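3.2 Collection station

The station was built in a shared workshop in Gindthorpe by the second author (Cabral), with help from Tadeo Bustos on the wiring. We set out to test a claim that has become common in write-ups of home builds: that a person holding a pair of grippers over a table can gather usable training data with no arm present. We doubted it when we started and we still doubt part of it.

Aluminum extrusion runs along both sides of a wood-edged table, and black curtain hangs to the left and right. Each gripper is cabled. The task in Figure 2 uses an open white box with a pink item inside, which the operator grasps with the left gripper while the right one waits on the other side of the table. 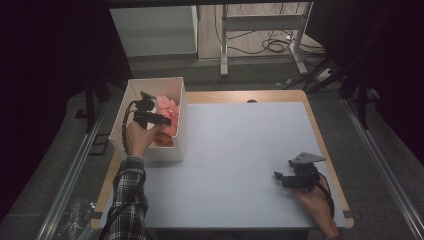
Figure 2. Left gripper in the box, right gripper at rest on the tabletop.

3.3 What the station does not settle

Acuña, the logging script we used, reports a session as complete when both gripper streams close without an error. That is a weak test. A session in which the operator fumbles for a minute and one in which the grasp is clean look the same in the log. Of the first 198 sessions we reviewed by hand, we threw out 25, and the script had passed every one of them.

We also question how much the second gripper adds here. In a box task of this kind the left hand does the grasping, and the right may do nothing for long stretches.

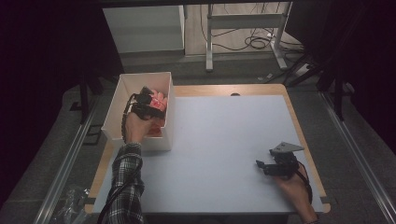

The Vikodari notes recommend keeping idle-hand data on the grounds that a model should learn when to wait. Maybe so — but we found no test of this in the notes, and our own comparison (Section 5) is too small to lean on. The Greltano baseline was trained on 3000 sessions, and we have nowhere near that. Cabral reran the comparison in May with 14 held-out sessions and got a gap that changed sign depending on the seed.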